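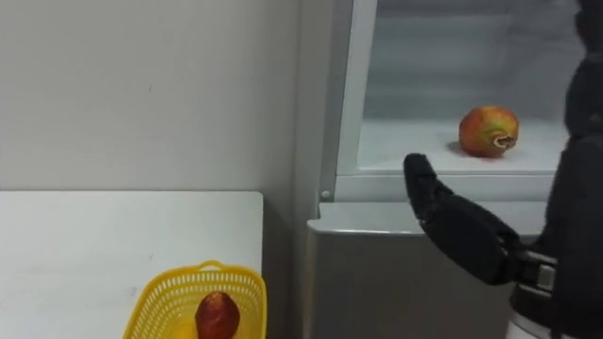
March, late, kitchen light still on

We have a running back! I refreshed the team page so many times over lunch that my phone got warm, and then at ten past 3 there it was, one line and no fuss: Janska re-signs, 4 years. I yelped. The woman at the next desk asked if I was all right and I said I was wonderful, thank you.

I'd talked myself into losing him. All week the radio had him gone to the coast for more money, and the front office kept saying the same thing about "exploring every option" (which I have heard before, and it meant goodbye). But he stays, and the line in front of him stays too, mostly. The left guard is still unsigned and I'm going to worry about that tomorrow.

Dug out my old notebook after supper. I've followed this team since 2000, the year they played at the Bonsu Bowl with half the scoreboard dark, and I still think that was the best seat I ever had, row three, wind straight in the face. Last fall he ran for 643 yards after the bye. After the bye! On that ankle! I wrote the number on the inside cover and underlined it until the pen went through.

Things I want now: a real tight end, a kicker who can handle November, and for somebody to fix the parking at Platura Field before the opener. I'd settle for the tight end. The draft is deep there this year, or so the Rustusine Football Hour keeps telling me, and I believe every word because I want to.

Renewed my ticket too, same section. The price went up again and I clicked yes so fast I didn't read the total. Must look at that. Must also find the green scarf, which I haven't seen since the playoff loss and may have thrown somewhere in a temper.

Too wound up to sleep. Going to watch the second half of the snow game again, just the fourth quarter, and then bed.

14 comments
Shares: 6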